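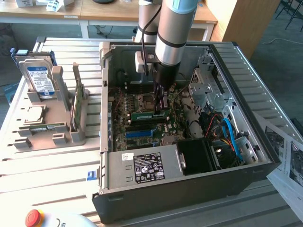
Speaker notes, Taking Apart a Desktop PC, 31/07/2024

**Start (keep it short!)**

Hello and thanks for coming. Ask for a show of hands: who has opened a computer before? Who has opened one and then had a part left over? (Wait for the laugh, put my own hand up.)

Say up front that this is the talk I wish I'd heard before my first teardown. I'd bought an old tower at the Irkel flea market and went at it on the bedroom carpet, and I was finding screws in that carpet until September. I still loved every minute of it, and I want people to leave here itching to go home and open something.

**Before any screws**

- Shut it down, pull the power cord, then hold the power button for a few seconds.
- Touch bare metal on the case. Do it again every time you come back from getting coffee.
- Lay the tower on its side, open side up. So much easier than reaching in sideways!
- Leave the power supply closed. You can take it out whole, but never open the box itself. Say this one twice.

**A place for every part**

This is my favorite bit, so watch the clock. A teardown goes well or badly depending on where you put things down. Egg cartons work. Muffin tins work. A holder with a slot shaped for each part is a real treat, as you can tell at a glance what's out and what's still in the case.
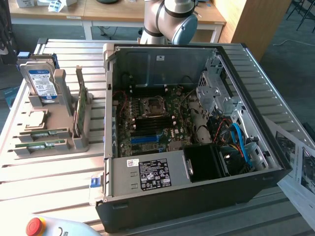

My own rule is that the holder sits right beside the case, on the same table, on the side of the hand I use most. When I kept mine on a shelf behind me I'd turn around with a processor between my fingers and my heart in my mouth.

Slide with the order I like:

1. Cables to the drives (snap a phone picture first)
2. Hard drive
3. Add-in cards
4. Memory
5. Processor, always last

Mention that the order bends from case to case. The Gelitz towers we get at the repair evening have the drive tucked under the cage, so the cards come out before it. Somebody will ask about those.

**Holding things**

Pass the dead memory stick around now. Get people to hold it by the short ends. Same for cards: edges only, keep your fingertips off the gold contacts, and pull straight up. If it won't move, stop and look for the latch or the screw you missed. There's nearly always one!
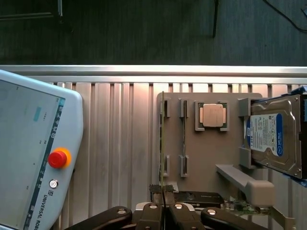
Standing cards and memory up on edge in a slot saves a lot of room, and you can grab them again without sliding a fingernail under anything. Processors get a little square nest of their own, lid side up. For drives, I like the label where I can read it, so I can copy down the size before it goes back in or off to storage.

Story here if there's time: the Głowacki library machine, and the drive we wiped that turned out to be the good one. Label your drives, folks.

**Putting it back**

Run the list backward. Processor first, match the little corner mark, lower it in with no pushing at all. Memory goes in until the clips click. Then cards, drive, cables, and check that no wire is touching a fan before the panel goes on.

**Questions I usually get**

- *Do I need a wrist strap?* They're cheap and I wear one. Bare metal will do for a first go.
- *New thermal paste?* Yes, if the cooler came off. Clean the old stuff away first.
- *Where do I find a practice machine?* Ask at work, ask your aunt. Grademico has a shelf of old ones, come see me after.

Leave 2 minutes for people to come up front and poke at the parts. Bring the small flashlight and spare screws.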